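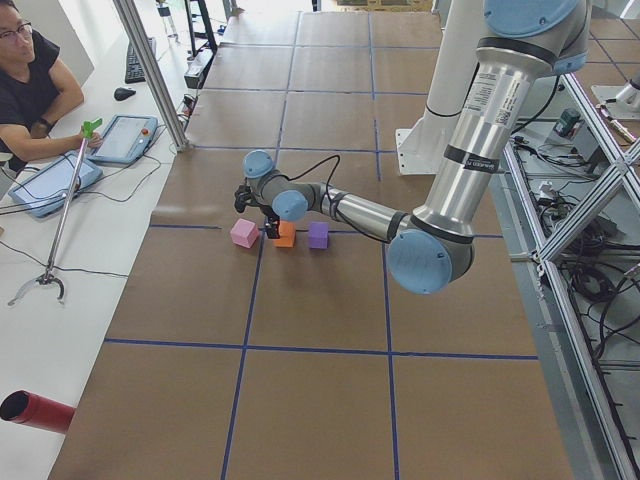
*Pink, orange and purple cubes above a blue tape line.*

I think every shared work table should be covered in brown paper and marked off with tape. I have held this view since November, when Ashok Maurya and I argued over a painted table at Prusteleck. He wanted permanent lines. I wanted lines I could pull up.

Paint looks better, I admit. But layouts change. We redrew ours 9 times over the winter, and each change cost us a roll of tape and 30 minutes. A painted top would have gone out to the shop in Vustville every time.

Dark blue is the right color for the tape. It shows up on brown and it can't be confused with a pink or purple cube. Tarun Kaushik prefers white, which I find hard to see under our lights.

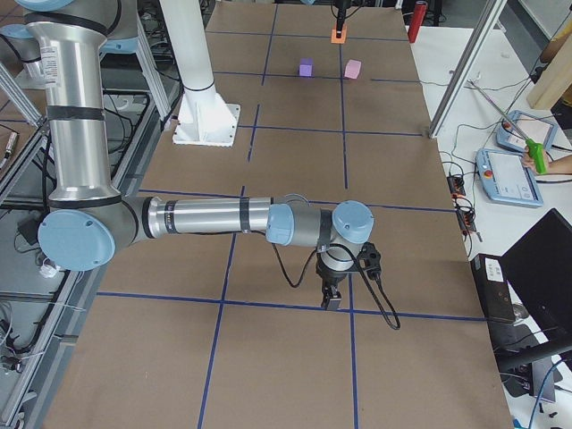
*Purple and light pink cubes near a line, with larger rectangles toward the front.*

Paper does wrinkle, and it catches the light. I can live with both. I would replace it every five weeks or so and keep the old sheet for wrapping.

Cells don't need to match, either. Small ones suit the cubes, and a big one gives you room to work.

2001-05-31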